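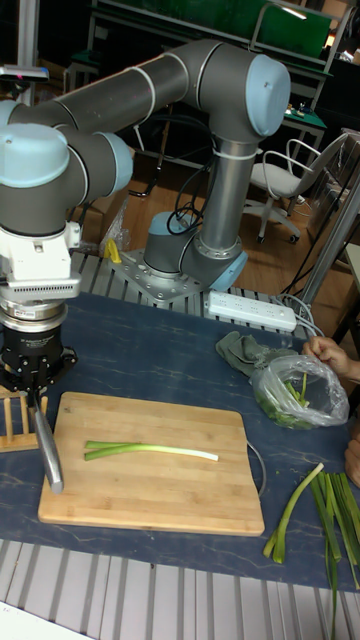
*Planche en bambou, couteau pointe en bas.*

**Ticket 363 — les quantités changent toutes seules dans Kovisine**

Bonjour l'équipe ! Je reviens vers vous pour mon carnet de recettes, qui fait toujours des siennes (désolée, je sais que je vous écris beaucoup en ce moment). Ma soupe de nouilles est enregistrée pour 2 personnes avec 300 g de nouilles. Je ferme, je rouvre sur la tablette, et hop, 100 g. Les autres ingrédients ne bougent pas, même l'oignon vert reste comme je l'ai saisi.

Ce que j'ai déjà essayé :

- vider le cache, deux fois
- me déconnecter puis me reconnecter
- supprimer la recette et la retaper en entier — j'y ai passé ma pause de midi
- couper la synchro avec Fillby 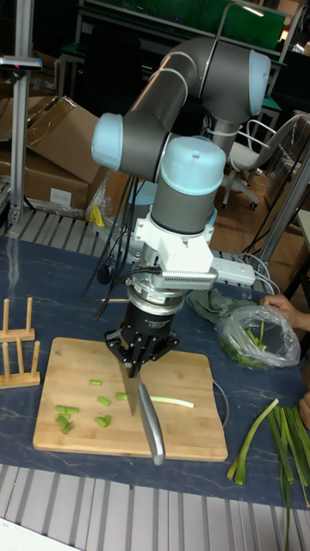

*Oignon vert sur la planche, côté découpe.*

**Mise à jour, jeudi 4 avril 2024**

Bon, ça avance ! Yamuna Pinto m'a demandé de regarder le réglage des portions sur chaque appareil. Le téléphone était sur « recette entière » et la tablette sur « par personne ». J'ai tout remis pareil et les nouilles sont revenues à la bonne quantité. Par contre la liste de courses, elle, affiche encore l'ancienne valeur, et je ne trouve pas de bouton pour la recalculer.

Je laisse donc le ticket ouvert. Est-ce qu'il faut refaire la liste à la main, ou bien vous pouvez la relancer de votre côté ? Je peux vous envoyer l'export si besoin.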